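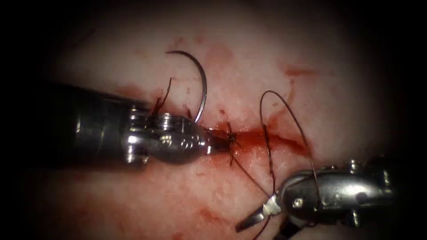 Refilwe Moodley wants to know why we bother cloning human motions at all when we could write down the steps of a knot and have the arms follow them. Fair question, and I promised I'd start this week's notes with it.

My answer is thread. You can script where a jaw goes, sure, but you can't script where a loose piece of suture ends up (I tried for most of a spring in Trisville, and my script was lovely right up to the first loop). So in this unit we learn the policy from demonstrations instead, and let it look at the thread every time it decides what to do.

The basic setup: a person drives both arms, we record the camera views and the joint positions, and the network learns to go from one to the other. We have 400 demonstrations in the Staniforth set, cut into short phases like needle pickup, pass, and tie.
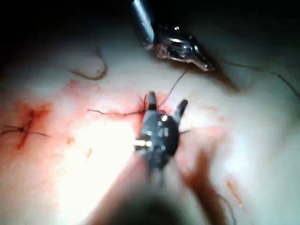

Now, the part people mixed up on the last problem sheet. The policy doesn't put out one motion at a time. It puts out a chunk of 18 steps, we run the first 10, and then it looks again and plans a new chunk. Run the whole chunk and you're working from old news about the thread! Replan at every single step and the arms get jittery, at least with our setup. Please play with both numbers in the lab, it's the quickest way to get a feel for it. 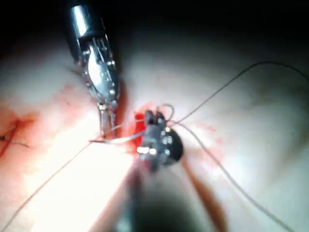 Then there's relative actions. We write each move as a change from where the tool is now, measured in the tool's own coordinates. Cable-driven arms are sloppy about absolute position, so a target that was right for one session can miss in the next one. Small relative moves forgive a lot of that. Darren Furnival's old Ostuvwood code uses absolute targets, so convert before you compare!

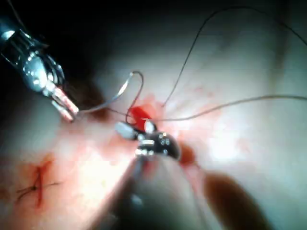

Fig. 4. Wrist camera view: thread in the grasper's jaws, finished knot at lower left.

For the lab, train once with the wrist views and once without, same seed, and bring me the 14 worst test runs from each. Sort them by phase. I'd like your guess at what went wrong before you look at the loss curves.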